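Visit to the Nurport Election Operations Center
Report of the delegation to the Harov District, prepared for member offices

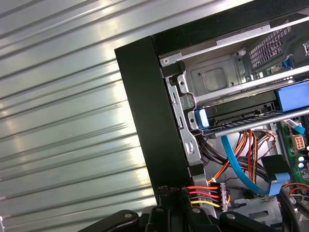 The delegation spent 2 days in Harov in February at the invitation of the district election authority. The purpose of the visit was to observe how a closely divided district prepares for a count in which the margin may be smaller than the number of ballots still under review. At the last legislative election, the Harov seat was decided by 90 votes, and the result was not certified until the recount had been completed in all 25 precincts.

The program began at the Nurport center, where ballots from the whole district are received, sorted and stored. Niilo Suominen, deputy director of operations, led the tour and answered questions throughout the morning. Deliveries enter through a single gate on the north side of the building. Each container is checked against the precinct's paperwork before the seal is opened, and both parties are entitled to have an observer present at the table.

Members asked in particular about mail ballots. Under the current rules, envelopes may be opened and signatures compared before election day, but no totals may be produced until the polls have closed. Mr. Suominen explained that this change was adopted after the previous count, when results from Kovance arrived well after those from the rural precincts and the apparent leader changed overnight. The authority received a large number of complaints at the time, although the recount found no error in the Kovance figures.

In the afternoon the delegation traveled to Kovance to meet the local clerks. Kovance has grown quickly and now holds a large share of the district's registered voters, many of whom have moved there from outside the region. Both parties regard it as the area most likely to decide the seat. The clerks reported difficulty in recruiting poll workers and asked whether the pay rate, unchanged for 6 years, could be reviewed before the next election.

The second day was given to the Oksanen precincts, where turnout has fallen at each of the last three elections. Residents who attended the public session spoke mainly about distance to the polling place and the reduced bus service. Several said they had not been told that their polling place had moved. The authority stated that notices had been mailed to every household and agreed to provide the delegation with the mailing schedule.

The schedule had not been received when this report was prepared. It will be circulated to member offices on arrival, together with the authority's written answers on recount costs. Offices wishing to submit further questions should send them to the delegation secretary.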